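4.2 Setting Up a Mentoring Circle in Umis

Before you begin, confirm that your Pillmont administrator account is active. Circles support new hires and career changers across engineering teams.

1. Open the Circles tab and select New Circle.
2. Enter a name and a short statement of purpose. The statement is limited to 400 characters.
3. Add 2 facilitators. At least one must come from outside the members' reporting line.
4. Set the member limit. The default is 10.
5. Select Publish. Invitations remain open for 48 hours.

Note: Members may leave a circle at any time - their managers are not notified.

Caution: Do not import performance ratings into a circle. Imported ratings are visible to all facilitators and can be removed only by an administrator.

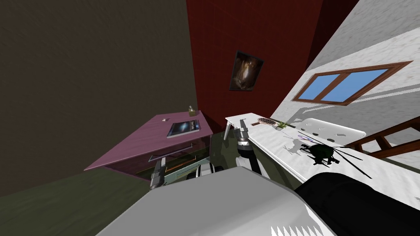

Figure 4. Rendered room with desk, book and window.

6. To close a circle, select Archive. Session notes are kept until the owner deletes them.

Section maintained by Onyekachi Okoro. Revised October 2024.

2 comments | 10 shares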